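Week 2 notes: picking a gripper

Okay, so on Tuesday I promised I'd write down the part I rushed through at the end, when half of you were already packing up (no hard feelings!). We had two grippers to try, the Korneo and the Jeltus, and I ran them both through the same 81 picks so we'd have something fair to argue over. Same arm, same speed, same controller settings. If you change two things at once you won't know which one helped, and I've done that to myself more often than I'd like.

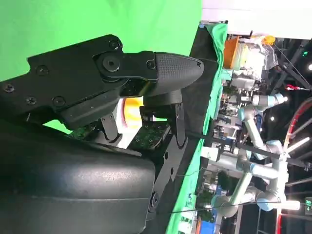
Fingertips matter more than people expect, so start your comparison there. The Jeltus pads are smooth and soft, and they let go of shiny packaging 14 times on me. I like a pad with some bite to it, and a fine diamond texture like the one on that black fingertip is a good thing to look for when you're shopping. Look at the screws too! Everything that holds the finger plates together should be easy to reach with a driver, and please check them before each run. Ferenc once lost a whole afternoon to a loose one.

For your lab sheet, write down the object, the closing force and what happened, even when what happened is boring. Boring rows are still data. Nawal has the spare pads in the Cesix drawer, so ask her before you go digging. Sheets go to Orsolya by the end of February, one per pair.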